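Robots and Everyday Work, Unit 4: Is the Laundry Solved Yet?
Course notes prepared by Raimo Laaksonen

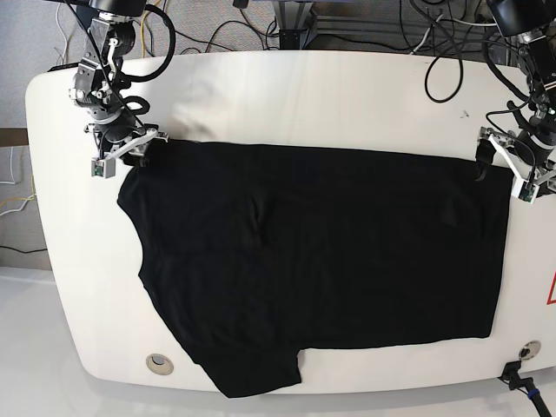 We ended last time with the question one of you asked on the way out the door, which was why we can buy a machine that washes and another that dries, and then we still stand there folding for half the evening. It's a fair question, and I've been chewing on it ever since! A washer never needs to know what a sock is. Folding is different, and the trouble begins well before the first fold, when something has to find two good places to take hold. With a T-shirt held by two grippers at its upper edge, as above, you get one fairly straight line between the hands, and that line is worth a great deal to the software. Everything away from it is still cloth, though, with wrinkles across the middle and an uneven bunch near the collar, and a sleeve that goes where it likes. Black fabric makes it harder again, as shallow creases in it give a camera very little to work with.

Some background for those who missed Unit 3. A rigid part, say a bracket on an assembly line, has a position and an orientation, and once you know those you are nearly done. A shirt has no such short description. You can crumple it in as many ways as you please – try it tonight with one of your own and see if you ever get the same heap twice.

What the trials tell us

The reading for this unit is the Gadier folding report. They ran 679 attempts with shirts and towels, and I'd like you to look past the success rate on the first page and go to the table of failures near the back. Most of the lost attempts went wrong at the grasp, when the fingers picked up two layers where one was wanted. Notice also that a good fold took roughly 100 seconds. My mother would have had the whole basket done and the coffee on.

Compare this with the Partanen workshop, where a machine stacks flat, pre-cut cloth all day long and does it well. The pieces arrive the same way up every time, and people have arranged the room so that they do. Homes are not arranged for anybody's convenience, least of all a robot's.

So, can they do it yet? I'd say some of it, slowly, with the right shirt on a clear table. Please argue with me if you disagree.

For next time

Read the first 15 pages of the Vutden notes on grasping cloth. Then fold 8 items at home, using only a thumb and one finger on each hand, and write down where you got stuck.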